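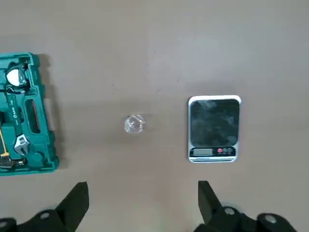
Household Tool Lending in Deltham: Demand, Storage and Opening Hours
Student project report, Department of Community Studies, Indgate College
Submitted 15/06/2026

1. Background

Deltham is a small town with a high proportion of rented housing. Residents who need a drill or a stepladder for an afternoon have few choices other than buying one or asking a neighbour. The nearest hire shop is in Avwood, and its minimum hire period is a full day. The town library has for several years lent books, music and board games, and the library service asked the college whether tools could be added to the loan stock.

This report sets out the findings of a survey of residents and makes recommendations on stock, storage and opening hours. It does not deal with insurance, on which the library service is taking separate advice.

2. Method

A paper questionnaire was delivered to 327 households in two parts of the town: the streets near the station, where most homes are flats, and the Montes estate, where most are houses with gardens. Completed forms could be left in a box at the library or returned by post. A total of 72 forms were received. Respondents were asked which tools they owned, which they had borrowed or hired in the past year, and at what times they could visit the library.

The low rate of return limits what can be concluded. It is likely that people already interested in repairs and decorating were more willing to reply, and the results should be read with this in mind. The questionnaire was issued in English only, and a translated version would be advisable if the survey is repeated.

3. Findings

Most respondents owned a hammer, a screwdriver and a tape measure. Ownership of larger items was much less common, particularly in the flats, where lack of cupboard space was the reason most often given. Electric drills, stepladders and wallpaper steamers were the items respondents most wished to borrow. On the Montes estate there was also interest in hedge trimmers, with demand expected to reach its height in August.

Several respondents wrote that they would not use a service open only during working hours. Early evening was the preferred time in both areas. A smaller group asked for short lessons in basic repairs -- changing a tap washer, for instance, or fixing a shelf to a plaster wall.

Opinion on charges was divided. Some respondents considered that a public library should lend without payment, while others thought a small deposit would encourage people to bring items back on time.

4. Storage

The library has one ground-floor store room, at present used for display boards. It is dry and can be locked, but the door is narrow and the longest ladders would not pass through it easily. Small hand tools should be kept in fitted trays so that staff can check returned sets quickly. Petrol-driven equipment should not be accepted.

5. Recommendations

The library service should begin with a limited stock of drills, stepladders and hand tool sets. Loans should last 5 days, with one renewal permitted where no other borrower is waiting. The service should open on 2 evenings a week during the trial period, and a record should be kept of requests that cannot be met.

Hedge trimmers should be considered at a later stage, once arrangements for electrical testing are in place. A copy of the questionnaire is held by the department and may be consulted on request.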